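3. Methods

3.1 Households and recruitment

The study took place in Seltstead and the neighboring district of Kasstead between March and June. We recruited 160 households through two food pantries and a school mailing list. Eight left before the second visit, so the results below cover 152. In each home we asked to speak with the person who did most of the cooking. Where two people shared the cooking, both could answer, and we recorded a single set of answers for the household.

Households were not told that the study was about salt and sugar. The consent form described it as a study of "how people store and use dry foods at home," and the full purpose was explained at the end of the last visit. The procedure follows the one used in our earlier pilot with 28 households, with two changes: the recall interview was shortened, and packages were weighed by the interviewer and no longer by the participant.

3.2 Storage and weighing

At the first visit the interviewer asked to see where salt and sugar were kept. We recorded whether each was in its store package, in a closed container, or in an open one. Closed containers were further coded by lid type (screw, clip, or press-on) and by whether the contents could be seen without opening them. A glass jar with a screw-on lid, like the one in Figure 1a, was coded as "closed, screw, visible." Labels were coded separately, and a handwritten label counted the same as a printed one.

Each container was weighed full and the empty weight was subtracted later, using either a matching container or a second weighing when the household had run out. Containers were weighed again 13 days later. Any refill between visits was written on a card left in the kitchen - most households used the card, but those who did not were asked to save the empty package.

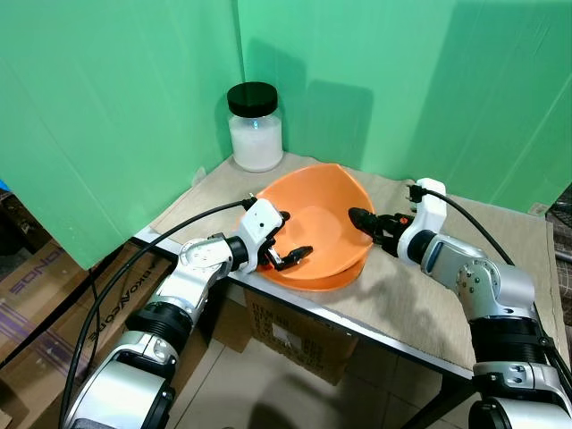 3.3 Serving tasks

Storage weights tell us how much leaves the container, but they say little about how much goes into any one dish. We therefore added two short serving tasks at the second visit. In the first, the participant poured the amount of sugar they would normally add to a hot drink. In the second, they salted a portion of plain cooked rice to taste. Neither task used measuring spoons. The dishes were of ordinary household types, a cup for the drink and a bowl for the rice (Figure 1b), and participants were free to use their own spoon.

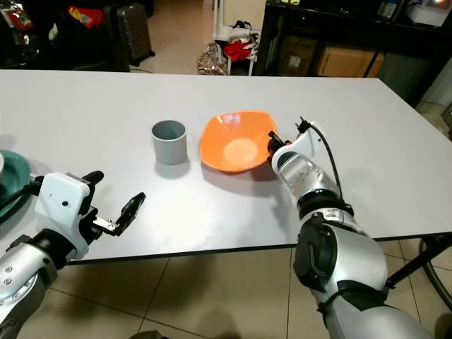 Figure 1. (a) Closed container with visible contents. (b) Cup and bowl.

Each task was done twice, with the interview questions in between. We used the mean of the two amounts. When the second amount was more than double the first, or less than half of it, the task was repeated a third time and the middle value was kept. Interviewers did not comment on the amounts, and participants who asked whether they had used too much were told that there was no right answer.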